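Workshop Tips > Rooms > Lighting > Big White Rooms

Do you need more lights, or do you just need to move the ones you have?

2,238 views | 12 comments | Share

Every lighting guide I have read says the same thing. Paint it white, put in more lights, job done. I have my doubts. Our shared workroom at Banik was painted white before we took the lease, and for the first month people still complained that they couldn't see what they were doing.

So here is what we tried, including the bits that were a waste of money.

First, clean what's up there. It sounds too dull to count as a tip. Zuzanna Chmielewska went up the ladder one Tuesday with a damp microfibre cloth (power off at the board, tubes left to cool) and the difference at bench height was bigger than anything I'd bought. If your tubes have covers, take them down and wash them in the sink with washing-up liquid. Dry them properly before they go back. Skip the special cleaning sprays. I tried one from Trisel and could see no difference between that and the sink.

Second, don't mix bulb colours if you can help it. One cool tube beside one warm one makes everything look slightly off, and you'll blame the paint. Write the colour number from the old tube on a bit of masking tape and stick it inside the cupboard door. You will not remember it. I didn't.

Third, slatted ceilings. The brochures are very fond of them and never mention the dust. A vacuum with the soft brush head, run along the slats and never across them, does well enough twice a year. Long-handled feather dusters just move the dirt on to the next slat and then down your neck.

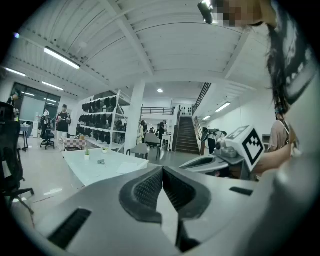 White walls, white slats and tube lights. Bright, but look at the shine on anything smooth.

Glare is what the "more lights" people leave out. A smooth grey surface under overhead tubes picks up highlights, and so does glass. If you have a glass wall, sit with your side to it. Facing it, you get the reflections all day. With your back to it, you get them in your screen. I was told a film from Kurek would cure the problem. It took the edge off near the door and did nothing I could notice further in, and it cost more than the chairs.

Matt surfaces help more. A plain cotton cloth or an offcut of dark felt over the bit of bench where you do close work is free if you have a scrap bag. It also stops small screws rolling off, which I'd count as the better half of the tip.

Then there's your own shadow. People lean in to see small things, and when the light is behind them their head blocks it. Long hair hanging forward makes it worse, and it's in the way of your hands too. Tie it back. A clip-on lamp on the opposite side from your working hand sorts out most of the rest. 400 lumens was enough for me on small jobs. Nikola Cieślak swears by a much stronger one from Nallex, and I found it like being interviewed by the police.

Chairs, briefly. Mesh-backed office chairs on a star base are fine on a hard floor provided you pick the threads and hair out of the castors. Turn the chair upside down, pull each castor straight out, snip the tangle with small scissors, push it back in. Allow 30 minutes if it has never been done. Castor oil sprays, again, no. They collect fluff.

If you've done all this and it is still gloomy, then by all means buy another light. Try a borrowed one on a long lead for an evening first, and check the spot where you really sit. Our dark corner was a shelf unit standing in front of the window, and moving it cost us a scratched skirting board.

Shares: 30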